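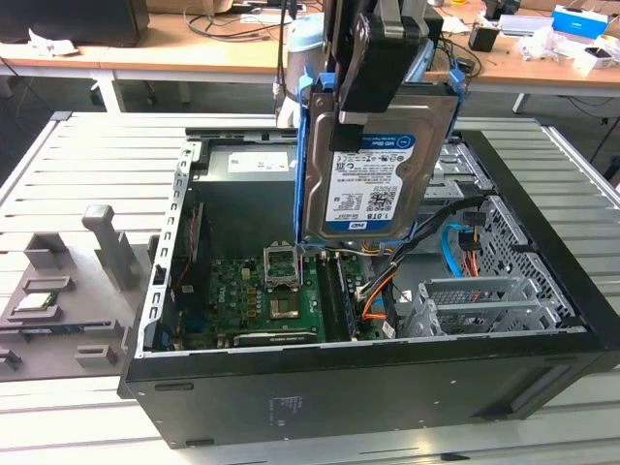
I keep reading that an old office desktop is "worth saving," and I'm not convinced. Fourteen years of hoarding parts has taught me that 1 TB of spinning disk is still a spinning disk, however neat the blue plastic caddy it slides into.

Orest Nechyporuk swears by pulling everything – processor, memory, drive – and cleaning before you decide. Fine. That's a Friday evening gone. The refurb shop in Lundthorpe wanted almost 123 dollars for the same job, and I could buy a whole used tower for that.

So I'll keep the memory and wipe the drive. The rest can go to recycling in November, unless somebody wants a case.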